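**Talk notes, repair evening, Tiongson hall. 20 mins, leave time for qs**

- Thank Ezequiel Cárdenas for the slot. Water. Clicker.
- Start with the kettle story. Keep it SHORT this time
- Why people chuck things: can't find the part, can't open the case, feel daft asking
- Our numbers: 216 items in since October, lamps and toasters mostly. Pause here, let them guess the toasters
- Peveo shop gives us fuses at cost, say so, they're in the room

**Middle bit**

- Sticky stuff. Everyone reaches for tape first. Fine for a day, not for a year
- Old tape: goes brittle, leaves gum, dirt sticks to the gum
- Getting it off = warm cloth, wait, peel low and slow. Dont scrape with a knife!! (table at Clirosard, my fault)
- Clear tape is hard to spot on a pale top, feel for the edge with a fingernail

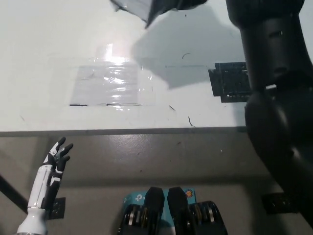 - Gum left behind: drop of cooking oil, 2 minutes, wipe, then soapy water. Try a hidden corner frist
- Glue instead? Depends on the plastic. Hand round the Hitance lid, ask who'd bin it
- Wood glue needs clamping overnight, no short cuts

**End**

- Next session sign-up sheet by the door
- Bring the lead AND the plug please
- Questions. If none, ask about zips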